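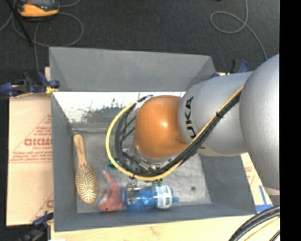
July 28, 2023

So I finally gave in and bought a new phone. My old one had been limping along since before the last big update, and when the battery started dropping from 64 percent to dead in the middle of a phone call, I figured it was time. I went with the Voro, mostly because it was on sale and partly because a screen that doesn't take up my whole pocket is weirdly hard to find now.

I'm not going to do a full review (there are plenty of those, with charts). What I wanted to write down is how I got the thing set up so that I like using it, mainly so I can find this post again the next time I have to start over.

First thing: I did not copy everything across. The transfer tool really wants you to, and it's very pushy, with the big friendly button for "bring it all" and the tiny gray text for "choose." Tap the tiny gray text. I took my contacts, my messages and my photos and left every single app behind. Then I spent two weeks adding apps back only when I went looking for one. I had more than 150 on the old phone! I'm at less than half of that now, and the only one I had to hunt for in a panic was my parking app, in a garage, with a line of cars behind me. So maybe do the parking app first.

Notifications were next. The Voro lets you set them by type within an app, so my bank can tell me when money leaves my account but can't tell me about its exciting new credit card. You have to hold your finger down on a notification until a little gear shows up, and then there's a list of switches. Some apps have sensible lists. Some have one switch labeled "General" and you're stuck with all or nothing. Those got nothing.

Let's talk about the keyboard, because I nearly returned the phone over it. The one that comes installed puts the period in a spot where my thumb hits it every time I go for the space bar, so my first day of texts.looked.like this. You can fix it in the keyboard settings under Layout, then Bottom Row, where there's a slider for the width of the space bar. I shoved it all the way over. While you're in there, turn off the key sound. Please. I sit next to people on the train.

Photos took me the longest. I have a bit over 2,000 pictures on my phone and I'd guess a third of them are screenshots of recipes, receipts, shoes I didn't buy and one bus schedule that I screenshotted four separate times. I've been using Birkia for backup, which I like a lot more than I expected to. It runs overnight when the phone is charging, it doesn't nag, and it has a view that shows only screenshots so you can wipe them out in big satisfying batches. What I don't like is that the free plan quietly stops at 200 videos and doesn't tell you it stopped. I found out when I went looking for a clip from last December and it just wasn't there. It was still on the old phone, thank goodness, which I hadn't wiped yet. I pay for the plan now. Grumpily.

Oh, and keep your old phone for at least a month! Put it in a drawer, charged, and don't trade it in the same day, even if the store offers you a little extra for it. Between the missing video and two login apps that refused to move over without a code from the old phone, I would've been in real trouble.

A few smaller things I changed and have been happy with:

Double pressing the power button opens the flashlight now instead of the camera. I use the flashlight constantly and I can get to the camera by swiping anyway.

The screen goes black and white at ten at night. I thought this would be annoying and it is, a little, but I do put the phone down sooner.

Text size up one notch. My eyes are not what they were, and I don't care who can read my messages over my shoulder.

Battery saver set to kick in at thirty percent, where the default is fifteen. I haven't noticed it slowing anything down except the weather widget, which gets a bit stale.

What I still haven't figured out is the speaker in my kitchen. It used to connect to the old phone the second I walked in, and with the Voro it connects maybe every third time, and only if I turn Bluetooth off and on first. I've forgotten it and re-paired it, I've restarted everything in the house that has a plug, and I've updated whatever would update. If you have the same phone and you've gotten past this, leave me a comment, because I've been making dinner in silence all week and I'm getting tired of it.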